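In Favor of the Back of the Table

By Rodrigo Sampaio
24th December

When people give advice about tables, they say almost always the same: clear it. A clear table makes a clear mind, put everything in a drawer, leave only the object you are using. I followed this advice for many years and I want now to argue against it, or at least against one half of it.

My opinion is that a good working table has two parts, a front and a back. The front should be kept free for the work. The back should be allowed to hold things. 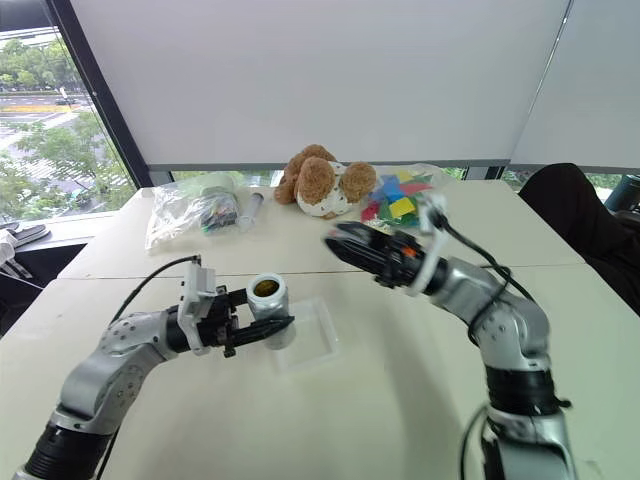
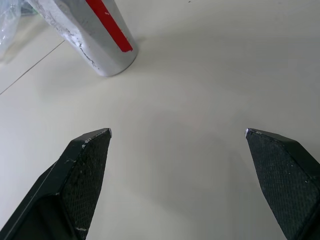
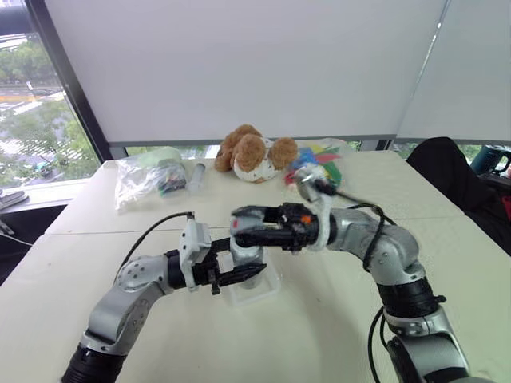 I came to this opinion slowly, and partly by accident. For a long time I had one table, an old desk of brown wood that belonged to the previous tenant, and it was too shallow for anybody with two elbows. If I put a cup at the back, my sleeve would find it. So I learned to put everything away, and I thought this was order. In reality it was only a lack of centimeters.

Then I pushed two tables together. Anybody who has done this knows the small line that stays between them, no matter how carefully you push. My first feeling about the line was irritation. Crumbs go into it, and a sheet of paper laid over it will take the line of the pencil and make it jump. I asked Abílio Meireles, who repaired furniture for 40 years and whose opinion on such questions I respect, how I could close it. He came to look, put his thumb on the seam, and told me to leave it alone. "Now you have a border," he said.

I thought at the time that he did not want to do the work. But the word stayed with me. A few weeks later I noticed that my things had begun to obey the border without any decision from my side. What I was using stood in front. What I had finished using, or would use soon, went behind the line.

The usual objection is that this is only disorder with a nicer name. I take this objection seriously, for the reason that I have seen many tables where it is true. A pile is disorder. When five things lie one on top of the other, you have access to one of them, and the other four are in storage, only in a bad storage. A row is different. In a row each thing has its own piece of surface and can be taken without moving its neighbor. I would say that this is the only strict rule of the back of the table: one layer. The day you put the second thing on top of the first, you should get up and put something in the cupboard.

The second objection is dust. I have no good answer to it. You must wipe the table, and to wipe it you must lift the things, and this takes longer than wiping a bare surface. I accept this cost. I will only add that while I lift each object I have to ask myself if I still want it there, and in many cases I do not. My drawers never asked me this question. In one of them I found, last April, a receipt from Pacheco, the stationery shop near the station, for a pair of scissors which I had bought again two months after.

This brings me to the matter of seeing. I believe strongly in containers one can see through, and I have become, my wife says, a little tiring on the subject. A clear bag is not a beautiful object. It wrinkles, it does not stand, it makes noise when another person in the house is sleeping. But it tells you what it has inside. A good box with a good lid looks calm on the table and tells you nothing, so that after one month you open three boxes to find one button. People spend real money on this calm. There is a set of gray boxes by Filetti that I see now in every home I visit, very well made, with a small metal frame for the label, and in half of these homes the label is blank.

I do not say that everything should live in a bag. Things that are used together like a low tray, and here too I prefer one with pale, raised edges and no character at all. The tray should be shallow. If it is deep, it becomes a box without a lid, and the small things go to the bottom and stay there. A shallow tray you can read in one look. It can also wait with nothing in it, and I want to defend this also. An empty tray on the table is a place already prepared. When I take apart a pen or a lamp, the screws need somewhere to go in the first second, and if the tray is in the kitchen, they will go into the saucer of my coffee. I know this from experience.

About jars I am more divided. A jar is the most useful container that exists, and it is nearly always standing in the wrong condition. I mean the lid. A jar with its lid off is a jar in use and it belongs to the front. If it will go to the back, the lid should be on. My daughter does not agree, and she has the right to her view that a lid is one more thing to lose, but she is not the one who cleaned the varnish.

There is also the question of the objects with no function. A soft toy, a stone from a beach, a small stand that used to show something and now shows only itself. The advice about clear tables is hardest on these. I have read that each object on a desk should "earn its place," an expression I dislike very much, as if a toy puppy had to bring its accounts every month. I keep such a puppy. It was a present, it has nothing to do with my work, and in the evening when I can't continue a sentence I look at it. It takes the space of one cup. I can afford one cup.

But one should be honest about the number. I allow myself one thing without function, perhaps two in winter. If the whole back row is made of souvenirs, it stops being the back of a table and becomes a shelf, and then you need another table for the working things. Abílio has this problem in his own house. He has a workbench where he could not today glue a chair, for the reason that it is occupied by little cars.

Something should be said for color. Both of my tables are white, and I chose them for the price, not for the principle. The desk before was dark, and a black screw on it was the same as no screw. On white I find everything that falls, also the things I would prefer not to find, like the ring under a cup. People say white furniture looks like a clinic. It is true that it shows you no kindness at eight in the morning. But a working table is there to help your eyes, and if the room is cold, you can buy a curtain.

I would be careful, though, with buying. The week when I began to talk about my tables, a friend sent me the catalogue of Sistel, with a desk that has a raised part behind, with grooves for pens and a hollow for the telephone, for a price that began with 2,000. It is my idea exactly, made in oak, and I did not like it. The grooves have already decided what you own. There is one for the pen, so where do I put the brush, and the plastic bag with the green thing for which I have not found the name, and the puppy? A flat surface is more polite. It lets the row change, and mine changes all the time. In the month when I was repairing the chairs it was full of clamps and pots of glue, and now it is mostly paper, and some lights for the tree that work only if you hold the wire.

I also think that the two parts teach something about the day. When I sit down in the morning, the front is free and the back is waiting, and I take the first thing over the line. When I finish with it, I push it back. It is a movement of one arm. With a drawer there are three or four movements, you have to stand or at least to bend, and so in practice the thing stays in front, and then the next thing is put near it, and at five in the afternoon I used to work on a space as big as a plate. The cleared table was clear for one hour. My table with its row has been usable, from morning to evening, for more than one year.

Tomorrow there will be guests, and the two tables will be carried to the other room and covered with a cloth, and everything on the back will go into a laundry basket until they leave. My wife has already brought the basket. I have asked only that the puppy goes in last.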